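Ona Navickas
Wednesday is robot club, so this is a thread about wire.

Our Rai student project has two arms, three baskets and one job: sort a heap of red, yellow and black wire by colour. A toddler could do it. The toddler, sadly, isn't eligible for the Flovholm round.

Work at hand, four views of it:
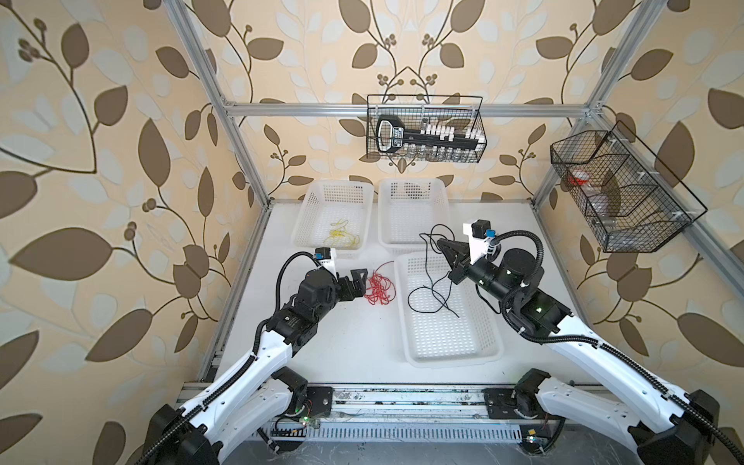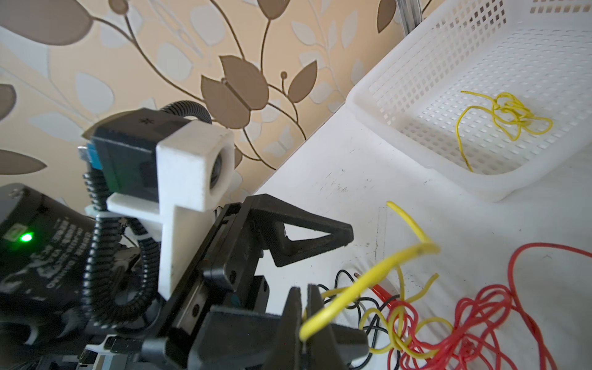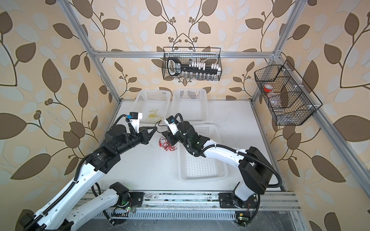
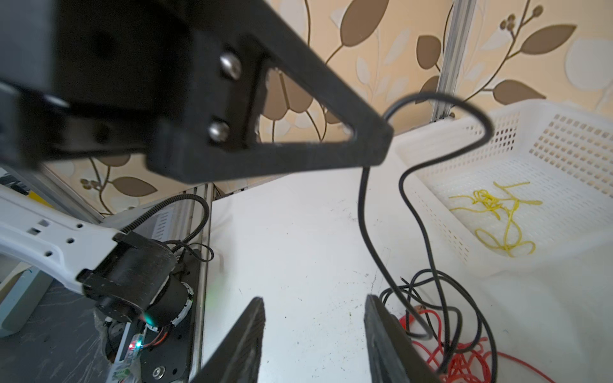
What is so hard about picking up a bit of wire?

It doesn't keep its shape. A block is the same block wherever you put it, so you can tell the arm where to go and how wide to open. Wire changes shape the moment you touch it, hooks on to its neighbours, and brings them along when you lift. The arm has to choose a strand, get a finger either side of it, and cope with whatever comes up.

Right, back to the moaning.

The club picked this task in a vote. The other choices were stacking cups and folding a tea towel. I spoke in favour of the cups. I was told the cups were "a bit Year Seven".

For anyone new: two of us drive by hand, an arm each, and the whole lot gets recorded. Later the recordings go into the training run and the arms have a go without us. One complete go is an episode. An episode ends when the wire is in the baskets or the drivers have fallen out.

We need 100 good episodes before the entry closes. We have 33. I'd like to blame the equipment but I've watched myself drive.

Ayman Sabbagh drives the left arm and is very good at it, in the way some people are good at parallel parking: silently, and while you're watching. I drive the right arm and narrate.

The trick with a tangle, according to Ayman, is to find a free end and start there. The trick according to me is to grab the middle and pull. We tried both on Monday's batch and his episodes are in the keep folder.

Yellow is the friendly one. It shows up nicely on a white table and seems to hold a bend, so if you lift it slowly it stays more or less where you left it.

Black is the one I dream about. Black gripper, black fingers, black wire. On the wrist view you spend half your time trying to close on your own shadow.

Red is fine on its own. Red is never on its own.

We did try cutting everything into short lengths, which made the drivers happy for one session. Then somebody read the rules from Biltolberg again and "representative of a real workshop bench" was in there, in bold. So it's back to long bits.

The rules also say you may not tape anything down, may not sort the heap first, and may not "assist the system verbally". I believe that last one is about me.

Someone asked under the last thread why we use two arms when one can pick things up. One arm can pick things up. It can't hold one strand while it frees another, and with this stuff that's most of the job. Same reason you don't undo a necklace one-handed.

Also, two arms means two students get a turn, and the queue was getting ugly.

The same person asked what it costs. The club doesn't own the arms, they belong to the department, so I can only speak for the wire. The wire was free. It came out of a skip behind the Wirkura building, with permission, and it has the manners you'd expect.

Training news: the first run used the early episodes only, all of them mine. The arms learned to approach the heap with great confidence, close on nothing, and carry the nothing carefully to a basket. 2,000 steps, if you want to know how long it takes a computer to become me.

Second run had Ayman's episodes mixed in. Now the left arm takes hold of something about half the time and the right arm carries on as before. He hasn't said a word about it. He doesn't have to.

Things on the list for next week:
Slow down near the heap. (Me.)
Name the files properly, "final_good_2" is not a name. (Also me.)
Wipe the table before each batch, it's getting grubby and the specks don't help.
Decide what happens when two colours come up together. At present the drivers do whatever they fancy, and a model trained on whatever we fancy will do just that.

On that last point we had a proper row. One side says put the pair back down and start again. The other says drop the lot in whichever basket is nearest and fish the wrong one out afterwards. I've moved sides twice. We're going with back down, at least till the next batch is in.

If you're at the college and want to try driving, come along. You don't need to code. You need steady hands and the patience to do the same small thing until you're sick of it. Knitters do suspiciously well.

If you already have a club that has done string, cable, shoelaces, anything floppy, please tell me how many episodes you needed. I've heard 128 from one team and "more" from another.

Off to do number 34. Ayman has put the kettle on, and he's asked if I'd like to try the narrating from the other side of the door.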